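Trays, Tables and One Very Good Red: The Tray Page

Welcome to the tray gallery! I started this page in May with a handful of snapshots and a plan to post maybe ten of them, and it has grown every month since. If you are the sort of person who slows down at a thrift store when there's a stack of serving trays by the register, you're in the right place. Pull up a chair.

A little background first. I collect serving trays, mostly secondhand, and I use every one of them. They go to the porch, to the couch, to the sink, to the neighbors. They get coffee on them and jam on them and they get wiped down and go back on the shelf. I've never seen the fun in a tray that hangs on a wall (though a friend has a wall of them and it does look terrific). The collection lives in two cabinets and on top of the fridge, and I have a notebook where I write down what each one cost and where I found it. The last number in the notebook is 587, but please don't picture 587 trays in one kitchen - the notebook also covers plates, bowls, pitchers and a long stretch when I was crazy about egg cups.

Most of what you'll see is kitchen stuff from regular days: breakfast, spills, stacking, putting away. The captions go with whatever picture is closest, and where there isn't a picture yet, I've left the notes in anyway. I'm slow with uploads.

THE SHELF

The tall cabinet
Trays stand on edge in the tall cabinet, like records. I tried them flat for years and always wanted the one on the bottom. On edge you can flip through them with one finger, and there's a nice clatter to it. The dividers came out of an old Bonodel filing rack that was on the curb two streets over, and they fit as if they'd been cut for the job!

Top of the fridge
The overflow. Big ovals, mostly, plus a long narrow one that doesn't fit anywhere else in the house. It is wonderful for corn on the cob and I can't think of a single other use for it.

Rims
I could go on about rims all day. A tall rim keeps a glass from sliding off when you're going down the porch steps, but it makes a tray harder to dry, and a rolled rim holds water in the fold for hours. I stand those upside down on a dish towel overnight. A low flat rim dries in a minute and looks very elegant and will absolutely let your spoon slide off onto the floor.

OUT AND ABOUT

The Avau flea market
My favorite place to look. Go at 7 in the morning, when the tables are half set up and people are still drinking their coffee. I've come home with nothing plenty of times and it's still a great walk. Bring small bills, and bring a cloth - half of what you want to look at will be under a layer of dust, and a quick wipe tells you if that's a scratch or only dirt.

The Carretero box
A whole box, five trays, one price. Three of them were dented past saving and now live under potted plants, where they're doing a fine job. The other two are in use every week. The seller threw in a cake server and a napkin ring with no partner, and I use both of those too.

Porch supper, late
Four people, one tray, a great deal of potato salad. We ran out of light before we ran out of food and carried it all back in by feel. I love that kind of evening.

ON THE TABLE

The table comes up in so many of your emails that I should say something about it. Everyone asks if I'm scared of ruining wood with all this wet stuff going around. I'm not! A table is for using. I do wipe as I go, and I keep a rag over the back of a chair so it's always in reach, and once in a while I go over the whole thing with Zultholm oil and leave it alone until morning. It comes up beautifully. There's one pale ring near my usual seat that I've decided to be fond of.

Color against wood
Brown wood is the best background there is. Put something pale on it and the pale thing glows. Put something dark on it and everything goes quiet and cozy, very November. And then there's red, which I came to late and now can't get enough of. A red tray on a wooden table cheers up a whole room, and it will do it at six in the morning with the radio off and the dog still asleep.

Spills, a love letter
Half the reason to own a tray at all. Water goes over and it stays where it is, inside the rim, and you get to finish your sentence before you get up. Glossy trays make the most of it. Any bit of liquid on a shiny color turns the color deeper, and the edges pick up the light from the window, and for a second or two you want to leave it alone and look at it. Then somebody needs the tray.
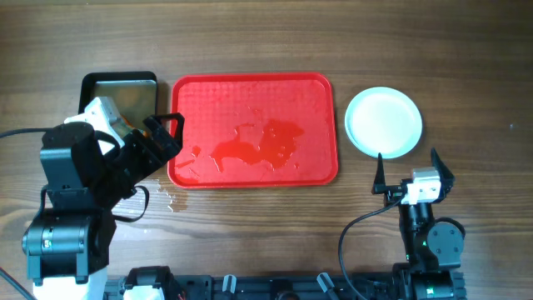
For mopping up I like a flat cotton cloth, folded in quarters. Lay it down on the big wet part first and let it drink, then turn it to a dry side and go after the stragglers, meaning the drops off to the side and the streaks heading for the corners. If you start by rubbing you'll push everything outward and have twice as much to dry. A sponge works too, but a sponge leaves a film on anything glossy and you'll be buffing it out later. Any tray with texture in the bottom wants a second pass, with the cloth pressed down flat. Water loves to sit in a pattern.

Plates next to trays
I'm a big believer in mixing them on the table. Round next to square, light next to dark, small next to large. Pale green and pale blue are so good beside a strong color, and I've stopped buying matching sets entirely. My rule, if I have one, is to put things down wherever there's room and then move one of them. It's nearly always better after you move one.

Small black trays
Underrated! They hide coffee stains, they make a lemon look like a painting, and they're usually at the bottom of the pile at the market for next to nothing. I have seven and would happily have more. They do show dust and dried water spots, so dry them right away with something soft.

PUTTING AWAY

Drying order
Big ones first, while the towel is still dry. The little ones can lean against the backsplash and take care of themselves. I used to do it the other way around and ended up with a soaked towel and the largest tray in the house dripping down my sleeve.

Felt circles
Stick-on felt on the bottoms, four to a tray, for the metal ones only. They slide so nicely on the table afterward. Replace them when they go gray and flat.

What's next
I have a folder of pitcher pictures I'd love to put up, and a reader has asked for a page on lids, which sounds dull and is going to be fantastic. There's also the cookie tin situation in the hall closet - more on that when I can get the door open all the way.

If you have a tray you love, send me a picture and a line about what you use it for. Chips and dents very welcome. The contact link is in the footer, and I read everything, usually in the evening with a plate of toast.

Back to top
Older galleries: Pitchers (coming soon), Egg Cups, Porch Season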